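The Toy That Stays on the Shelf

When Xuelian Duan opened Letlow, she had 40 toys to lend and one rule: whatever comes back must be washed the same evening. Today the toy library has 2,000 items in its catalog, and she still washes many of them herself, at the sink behind the counter.

I visited in March, early in the afternoon, when the families had not yet arrived. I asked her which toy is borrowed most. I expected a train, or maybe a kitchen with small pots. She went to the lowest shelf and took down a bag of shape blocks.

"Parents think it is too simple," she told me. "Then the child keeps it for 22 days and they ask to buy it."

Ovidiu Olteanu, who repairs the wooden toys, agrees with her, but he is more strict. He does not like the box with the holes in the lid. In his opinion the box tells the child the answer too early. He prefers to put the blocks on a flat board and wait.
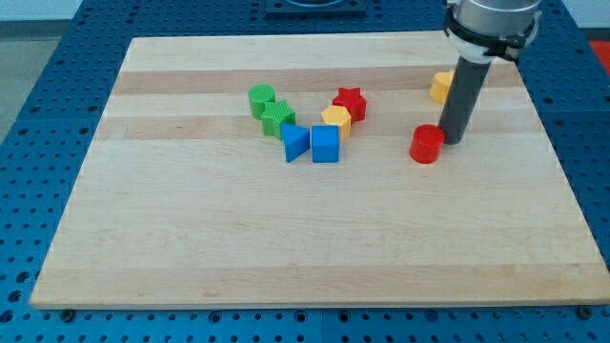

Shape blocks are older than most of the toys we buy now, and they ask very little from the adult. You need a surface that does not move, and some patience. A board of pale maple strips is good for this, because the green, blue, yellow and red plastic is easy to see on it. A cylinder can stand beside a star, and a triangle can lie on its side. Children of 2 often begin with the cylinder, Xuelian says, and they leave the star for another day.

I took a bag home for my nephew. He has put the star in my shoe, and I must return it before April.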